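Ok so I fell down a tree frog hole this week and you're all coming with me. Thread.

It started with toes. I was reading about how tree frogs stick to leaves and I had always assumed it was suction, like the little cups on a bath mat. Nope! Mostly it's wet adhesion. The pads make a thin layer of mucus and the frog is basically held on by a film of liquid, plus a lot of close contact with the surface.

And the pads aren't smooth! If you see one under a microscope the skin is all little flat-topped cells, a lot of them six-sided, with channels running between them. The channels let extra water drain away so the pad can get close to the leaf. Same general idea as tire tread in the rain.

Some bush crickets have pads with a similar pattern, and they're about as far from a frog as you can get. I had to put my tea down for that one.

The part I really love is how they let go. A pad that's great at holding on should be a pain to lift off, right? But the frog peels it, back edge first, the way you'd get a sticker off an apple. Peeling takes hardly any force. So they can hang off wet glass and still hop away whenever they feel like it.

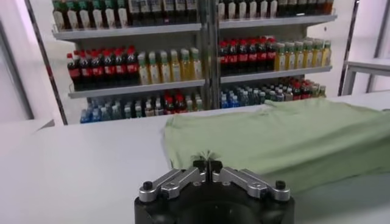
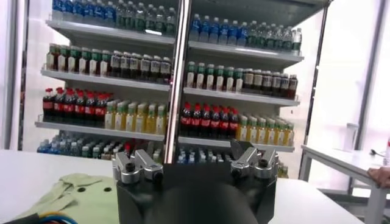 Manurung Natural History Club, online section

They also deal with dirt. You'd think a sticky foot on a forest floor would be useless within five minutes, but a few steps of dragging the pad a tiny bit and making fresh mucus and it's working again. Meanwhile I can't keep a roll of packing tape clean for one afternoon.

Now angles. Put a tree frog on a board and tip the board slowly. As it gets steeper the frog spreads its legs out sideways, wider and wider, until it looks like a dropped starfish. That keeps the pull on the pads at a low angle, so they don't start peeling by accident. Bring the legs in under the belly and off it comes.

Size is a problem though. Double a frog's length and (if the shape stays the same) it has four times the pad area but eight times the weight. So big climbing frogs ought to be terrible at this. They do get a bit worse, but not as bad as the math says, and people are still arguing over why. Bigger pads for their body in some species, maybe stickier skin in others.

I went through my old club notes to see what I had on this and found 1,074 words on toe pads from a talk at Pokenberg last June. I do not remember writing a single one of them. There's a drawing of a toe that looks like a mushroom.

The same notes say "ask re: geckos" underlined twice, so, geckos. Totally different system. Dry feet, no mucus doing the work, just huge numbers of tiny hairs that split into even tinier tips, and very weak forces between the tips and the wall that add up. They hate some wet surfaces that a frog would be perfectly happy on.

Side note for anyone near the Zosum ponds: the small green ones on the reeds are out after dark right now and they are LOUD. Go around 9 pm, bring a red light if you have one, and please don't pick them up. Bug spray on your hands is bad news for frog skin.

Somebody is going to ask what to read. I don't have a perfect answer, but search "toe pad adhesion tree frog" and you'll get plenty, some of it with great close-up photos.

Next up is probably chameleon feet, which are two mittens. Might be a while, I have a whole drawer of leaf labels to finish first.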